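Forums > House and Garden > Walls and Floors > Tiling a long hallway

Posted by cledwyn_p, Sat 9 October

We have a narrow hallway, 38 inches wide, and I want tile on one wall up to the ceiling. My wife wants paint. I have priced 453 small tiles from Nestby and the cost is fine. What worries me is living with a busy pattern in a tight space.

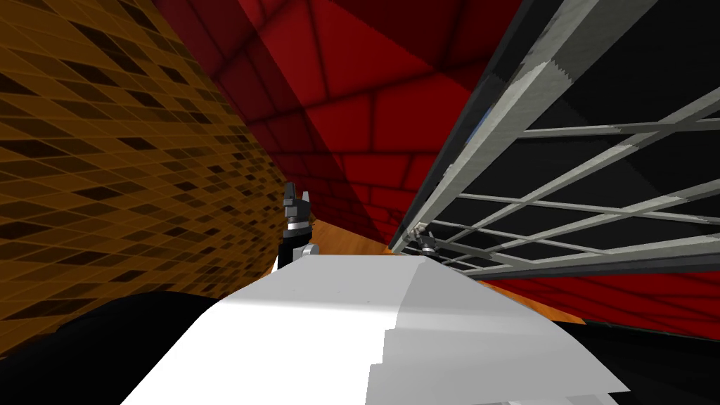
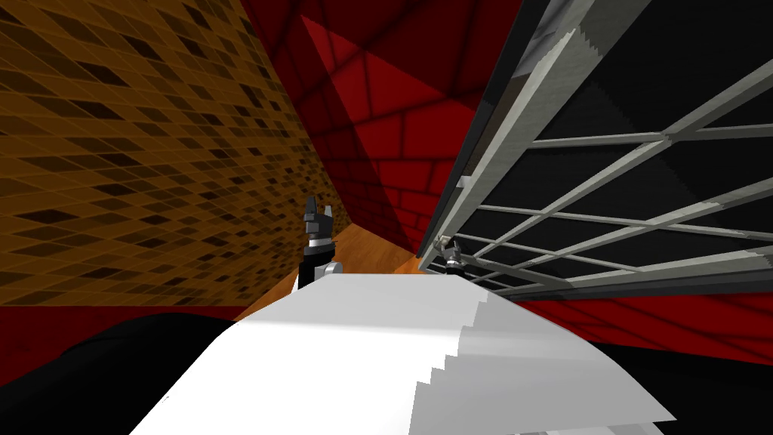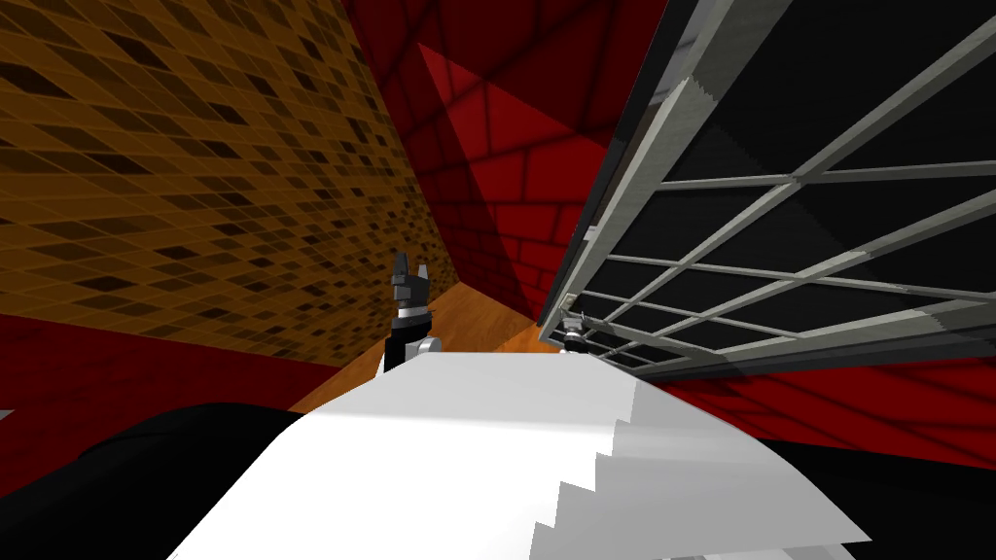
Has anyone lived with small tile in a hallway for more than a year? I don't cook in there, so grease is no problem, but we have two dogs and they lean on everything. The brown and amber mosaic in the second one is close to the mix I like, and I'd go with a tan grout. My other choice is a plain cream tile from Stakness, which I could get by November.

canan_t wrote:
We did ours 7 years ago. I'd do it again, but only halfway up with a wood cap. Full height made the hall feel smaller.

Dilwyn H wrote:
Disagree with Canan. Halfway up looks like a school bathroom. Go full height or paint it. And seal the grout twice.

canan_t wrote:
Depends on the cap. Ours is oak and nobody has said school bathroom yet.

faith_mb wrote:
Check how flat the wall is first. Small tile shows every dip. I spent $100 on filler before I could start.

cledwyn_p wrote:
Put a level on it tonight – there's a bad hump by the closet door. Filler first, then.

Contact us | Copyright Wogan Forums | Back to top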